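# Parcel Measuring Station: Layout and Procedure for Soft Packages

Course project report, logistics engineering, Wustbridge

## 1. Background

The packing area at Steltow handles returns and small orders in mixed packaging. Cartons are easy to measure. Soft packages in plastic mailers are harder, as they have no fixed edges and their height depends on how the contents have settled. The project looked at the bench work around one measuring station: where parcels wait, how they are placed on the pad, and what the record should contain.

The work was limited to soft packages. Cartons, tubes and envelopes were excluded. So was everything downstream of the bench, including label printing and sorting by route.

## 2. Station layout

The station consists of a workbench with a green top, a black scanning pad set into the bench, and a tall black column rising from the back of the pad. The pad has ruler marks along its edges and a white symbol printed near its center. A green plastic crate with ribbed sides stands on the table to the left.

For the purposes of this report, the bench was divided into three zones:

| Zone | Use |
|---|---|
| A | Parcels waiting, in the crate |
| B | Measuring, on the pad |
| C | Measured parcels, outgoing |

Zone A is the one that fills up first. Mailers are springy and do not stack well, so a crate that would take a large number of small cartons is full after a few soft packages. Bags that rise above the rim tend to slide toward the pad when another one is pulled out from under them.

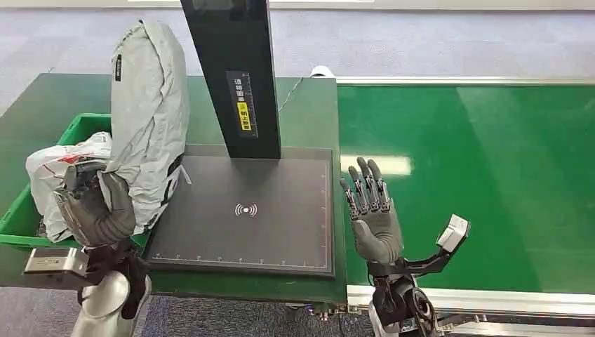

The crate position was kept to the left throughout the trial. Moving it to the front of the bench was considered and dropped, as it would have forced a reach over the crate for every parcel.

## 3. Sources of error

The station records length, width and height. For a rigid box, the three values repeat closely. For a mailer, four things were found to change the reading.

**Trapped air.** A mailer that has been sealed quickly holds air above the contents. The height reading then describes the air as well as the goods. Pressing the package flat by hand before placing it reduces this, but the result depends on how long the operator waits before reading.

**Straps and loose ends.** Any strap, tag or flap that sticks out past the body of the package can be taken as part of it. A thin strap adds very little to the real size of the parcel and can add a lot to the recorded length.

**Standing position.** Large mailers are sometimes put down on their narrow end because this is how they are carried. They lean, and the reading drifts while they lean. All trial packages were laid on the widest face.

**Overlap with the pad border.** A package that hangs over the edge of the pad may be read short on one side. The ruler marks are the quickest check. If the marks on both scales are visible, the package is inside the area.

## 4. Trial

Nine soft packages were chosen from the returns shelf, covering the range of sizes normally seen at Steltow. Each was measured by hand with a steel rule and then at the station. The results were entered in a spreadsheet named Avent, which was already used for the carton measurements from the previous term.

The largest package had a hand-measured length of 600 mm. Its first station reading was 617 mm, taken with the strap left out to one side. With the strap folded under the body, the reading matched the hand measurement to within the resolution of the sheet. No other package in the set had a strap, so the effect could not be tested a second time.

Height was the least stable value in the set. The hand measurement is itself uncertain here, because the rule has to be held against a surface that gives way. The report therefore treats height as a maximum and does not use it to compare methods.

## 5. Procedure

The following procedure was written for the bench and is meant to be used without training.

1. Take one package from the crate. Leave the rest in place.
2. Press the package flat with an open hand and let the air move to one end.
3. Fold straps, tags and flaps under the body.
4. Lay the package on its widest face, centered over the printed symbol.
5. Check that the ruler marks are visible along both scales.
6. Take hands and sleeves clear of the pad, then read the values.
7. Move the package to Zone C before entering the values in Avent.

With no package on the pad, the symbol and the ruler scale should both be readable. If dust or tape residue covers either, clean the surface before the next reading.

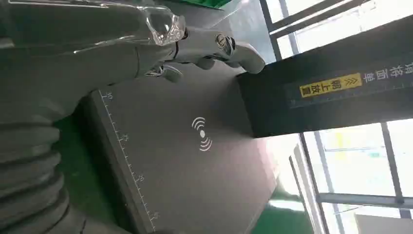

## 6. Limits and open points

The set of packages was small and came from one shelf. Results for the height value should not be used for pricing. The column was not adjusted during the project and its calibration was taken as given.

A second layout, named Pant in the project notes, places a shallow tray in Zone C so that measured packages cannot slide back onto the pad. It was drawn to scale but not built. The drawing is kept with the spreadsheet and needs a check of the free bench depth before any material is ordered.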